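**Kusuma Childcare Group adopts single assessment record for the two-year progress check**

Kusuma Childcare Group will introduce a single written record for the progress check at age two, starting in January. The record replaces the separate formats now used at its 10 day nurseries and applies to all children between 24 and 36 months.

The new format, named Horkora, has three sections: communication and language, physical development, and personal, social and emotional development. Each section contains a short narrative entry by the child's key person and a field for comments from parents or carers. Numerical scores are not used.

Horkora was piloted at the Ostia and Titetti nurseries over two terms. During the pilot, 172 checks were completed, and 134 of them included a written contribution from a parent or carer. Median completion time was about 40 minutes per child, including the meeting with the family.

"The earlier formats asked for the same information in different orders, and that made transfers between nurseries slow," said Dewanti Wuisan, head of early years practice at Kusuma. "Staff at both pilot sites asked for fewer boxes and more room to write. The final version reflects that."

Key persons will receive one half-day of training before the record comes into use. Room leaders will review a sample of completed records each term for consistency of language and for follow-up on any agreed support. Where a record identifies a possible delay - in speech, for instance - the nursery will offer the family a second meeting within 3 weeks.

Families will receive a paper copy on request. Records completed in the earlier formats remain valid and will not be rewritten.

Questions about the record should be addressed to the manager of the nursery the child attends.

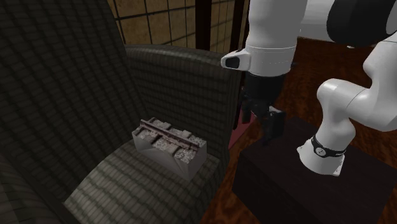

*Reading time: 2 min*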